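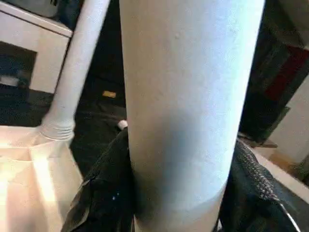 Rebecca Sartori wrote back after the first release that a robot which can hold a table leg still hasn't put a table together, and that the card should say so before anything else. She's right, so it goes first. Kerance is a set of recordings of two-arm robots trying small furniture jobs. Most of the attempts did not end in a finished job.

Kerance: furniture chores with two arms
Data card and README, second release

What is in it

700 episodes of light furniture work, collected at Imcombe over one November. The jobs are:

Turn a table over and steady it
Bring a leg to its fitting
Start the leg and turn it until it seats
Take a leg off again
Clear wrapping out of the way

Each episode is one attempt at one job. Some last a few seconds because the leg was dropped right away. The longest ones are all in the "start the leg" group, where the arm keeps going back to the same spot and missing it by a little.

Every episode comes with a head view, wrist views, joint positions, gripper opening and a short written note from the person who ran it. The notes are not cleaned up. Spelling varies and so does patience.
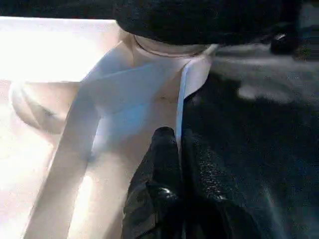
How we scored it

An episode counts as finished only if the job was done with no human hand on the furniture and no restart. By that rule, 166 of the 700 are finished. We also keep a "partly done" label for cases such as a leg that stands up but comes away when the table is turned back over. Please report it separately. An earlier draft folded it into the finished count and the numbers looked much better than the work did.

The label file has one row per episode:

episode: folder name
job: one of the jobs listed above
result: finished, partly, stopped, dropped
helped: yes or no
note: free text

If "helped" is yes, the result can never be "finished". A few rows broke this rule in the first release and have been fixed.

What the robots can and can't do so far

Picking up a leg is close to solved under the conditions we had. Moving it near the table is fine too. The trouble starts at contact. A person feels a thread catch and backs off a bit without thinking. The arms push on at the same angle, and the leg goes in crooked or the whole table slides.

Soft materials are the other weak spot. Wrapping and plastic change shape every time they are touched, and the Jasmont baseline that ships with this data has no good plan for them. It does best when it leaves them alone.

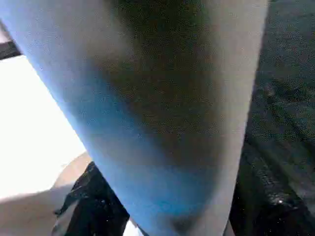

One reader of the first release asked why anyone would use two arms for a job that a teenager does on the living room floor in 12 minutes. For a single table there is no case for it. We think the repeat work is more interesting: rental returns, office moves, school halls before the term starts. Even there, the current results are too slow and need too much watching to be worth paying for.

The same reader wanted a date for when it would be worth paying for. We don't have one.

Known problems

Light is strong and uneven in many episodes. Pale furniture can lose its edges completely in the wrist views.

Wrist views are often blocked by the part being held. The head view helps, but it is not a full replacement – on long legs the fitting can be hidden in both.

The take-off job is easier than the others. Don't average it in with the rest.

Five episodes have no joint data. They are listed in missing.txt and are kept for their video only.
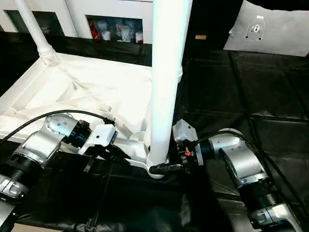 Running the baseline

Unpack the archive, set the data path in config, and run prepare before train. Prepare writes a lot of small files, so point it at a local disk. The test split holds out whole sessions, and mixing sessions between train and test will give scores that are too high.

The loader was adapted from the Bajwa tools and keeps their folder layout. If you already have Bajwa data on disk, use a separate root folder, as the index files share a name and will overwrite each other.

Use and changes

Free for research and teaching. Don't use the finished rate as a claim about any product.

Changes in this release: "helped" column corrected, take-off job split out, notes added for all episodes. Wrong labels can be reported on the issues page with the episode name and the row as it should read.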